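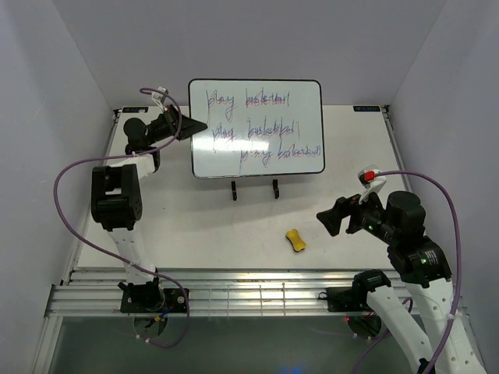

¿Cuánto dura el alquiler de prueba? Catorce noches, contadas desde que el técnico firma la entrega.

La frase estaba en la primera página del contrato, y Phúc Bạch la leyó dos veces antes de poner la inicial. El contrato era de Vesar, la empresa que alquilaba el equipo de dos brazos por temporadas cortas, y lo había traído un técnico joven en una furgoneta con matrícula de Ciltley. El técnico tardó toda la mañana en montarlo. Después pidió un vaso de agua, explicó dónde estaba el botón de parada y se fue.

La academia Panance ocupaba la planta baja de una antigua ferretería. Por las tardes venían niños a aprender inglés y por las noches venían adultos. Phúc Bạch daba las dos clases y limpiaba él mismo. Cada noche borraba las pizarras pequeñas, una por pupitre, y las dejaba apiladas en el armario. Tenía el hombro derecho mal desde noviembre y el médico le había dicho que dejara de hacer ese movimiento. Él le preguntó qué movimiento. El médico levantó el brazo y lo movió de un lado a otro, como quien se despide desde un barco.

El folleto de Vesar decía que el equipo podía aprender una tarea de mesa en una sola tarde. Costaba 476 al mes, o 131 por las catorce noches de prueba, transporte incluido. La dueña de la academia, la señora Cao, dijo que pagaría la prueba y que del mes ya hablarían.

—¿Y qué va a hacer? —preguntó.

—Borrar.

—Para borrar basta un trapo.

—Ya.

La señora Cao miró los dos brazos, miró el hombro de Phúc Bạch y firmó.

La primera noche no salió nada. Él escribió una palabra en una pizarra, la puso de pie en la mesa, dejó el borrador delante y se sentó en una silla de niño con el manual sobre las rodillas. El brazo derecho bajó, cerró la pinza a un palmo del borrador y volvió a subir. Lo hizo otra vez. A la tercera tocó el borrador y lo empujó hasta la pared. Phúc Bạch se levantó, lo puso en su sitio y se volvió a sentar. Apagó a las once.

Llamó a Vesar al día siguiente. Le atendió una mujer que hablaba despacio.

—¿Ha cambiado usted el borrador? —preguntó.

—No.

—¿Y el texto?

—Es una palabra. Una cada vez.

—Escriba más. Llene un poco la pizarra. Y escriba siempre lo mismo mientras aprende.

Él pensó qué escribir. El tema de esa semana con los niños eran los deportes. Habían hecho nadar, correr y montar en bicicleta, y tocaba el baloncesto. Escribió «play basketball» y lo repitió debajo. Así le servía también para preparar la clase.

En las noches siguientes el equipo fue mejorando, aunque no todas por igual. Hubo una en que cogió el borrador a la primera y lo soltó antes de llegar a la pizarra. Hubo otra en que borró media línea y tiró la pizarra de espaldas. Phúc Bạch lo anotaba todo en un cuaderno de cuadrícula porque el contrato pedía un informe al final. Anotaba la hora, lo que había escrito y lo que quedaba después. Cuando algo salía mal escribía «mal», y cuando salía bien escribía «bien». No se le ocurrían otras palabras.

Una noche se quedó con él una alumna de los adultos, enfermera, que había perdido el último autobús y esperaba a su hermano. Se sentó en el pupitre de al lado y estuvo mirando cómo el brazo bajaba y subía.

—Es muy lento —dijo.

—Sí.

—Mi padre tardaba así en abrocharse la camisa. No dejaba que le ayudáramos.

Phúc Bạch no supo qué contestar. El brazo cerró la pinza sobre el borrador, lo levantó y lo llevó hasta la primera línea. Borró la palabra «play» y parte de la otra. Luego dejó el borrador en la mesa, torcido, y se quedó quieto.

—Se ha dejado la mitad —dijo ella.

—Ayer se dejó más.

El hermano tocó el claxon desde la calle y ella recogió sus cosas.

El técnico volvió a por el equipo el 5 de mayo. Era el mismo de la otra vez. Phúc Bạch le dio el informe, doce hojas arrancadas del cuaderno y grapadas, y el técnico las pasó deprisa.

—Aquí pone «bien» seis noches seguidas.

—Sí.

—Entonces se lo quedan.

—Tiene que decidirlo la señora Cao.

La señora Cao estaba en la puerta con las llaves en la mano. Preguntó cuánto tardaba la máquina en borrar una pizarra. Phúc Bạch abrió el cuaderno por la última página. La última noche había tardado 122 segundos. Ella preguntó cuánto tardaba él y dijo que diez, quizá menos.

—¿Y el hombro? —preguntó la señora Cao.

—El hombro está mejor. Llevo dos semanas sin borrar.

—Has estado borrando lo que se dejaba.

—Con la izquierda.

El técnico había empezado a enrollar los cables y paró. La señora Cao se quedó un rato mirando la mesa. Luego preguntó si había algo entre las catorce noches y el mes entero, y el técnico dijo que había una tarifa de media jornada, 222, que casi nunca pedía la gente porque no salía en el folleto.

—Pues esa —dijo ella—. Y que aprenda más deprisa.

El técnico desenrolló los cables. Phúc Bạch fue al armario a buscar una pizarra, quitó el tapón al rotulador y se paró a pensar. Con los niños ya habían terminado los deportes. La semana siguiente empezaban los animales.

Archivado en: Relatos breves, Máquinas y oficios

Imprimir | Enviar por correo electrónico

Utilizamos cookies propias y de terceros para mejorar su experiencia de lectura. Si continúa navegando, entendemos que acepta su uso. Aceptar | Más información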